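Can a town forum on sustainable living be run without producing a dumpster of trash?

Asked in Community & Local Events

I got talked into organizing our town's first "live greener" open day, in the hall on Memon Street, this July. We expect 450 people if the weather behaves. I went to the one in Grirkura last year and came home with 31 leaflets, two plastic pens and a balloon. The balloon was about ocean health.

I would like ours to be less embarrassing. My questions: how do you get stallholders to stop handing out junk, what do you do about coffee, and is there any point in a discussion session, or do the same four men just talk about parking? Budget is small. The town council has offered us the hall for free and its warm wishes.

January 27, 2020

huvimico_compost
Put it in the stall agreement. Ours is one page and says no giveaways, no single-use cups, and take home whatever you brought. Send it before people book, or they'll have already ordered the pens. We had one complaint, from an outfit selling bamboo pens, and they came anyway.

For coffee, borrow mugs. Churches have hundreds of them in a cupboard, all beige. You need one person on washing up per shift and a sign asking people to bring the mug back. We lent out 457 drinks' worth over the day and lost 2 mugs, and one of those turned up in a flower bed.

The parking men are real. Put people at small tables with one topic each and a card to write on, and give parking its own table near the door. They will be very happy there. Collect the cards, type them up, and send them to the council within a week while somebody there still remembers saying they'd read them.

gardenshed_dan
just do it outside, no hall no problem

Nivley Repair Mornings
Outside is lovely until it rains on the solar panel man. Keep the hall.

I'd add that talks empty a room and things to do fill it. Our busiest corner every time is the repair table, with the clothes swap close behind. Ask people to bring one broken item and book a slot, otherwise you'll get a line of toasters out to the street. Also check how many outlets the hall has and where they are. Ours had three, all behind the stage.

Draw a floor plan early and leave more empty floor than feels right, strollers and wheelchairs need it.
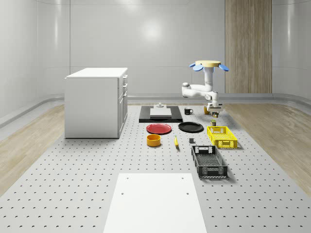 Related in Community & Local Events

How do I get the council to reply about recycling bins in the park?
Clothes swap: what happens to the stuff no one wants?
Is it rude to turn down a sponsor who sells patio heaters?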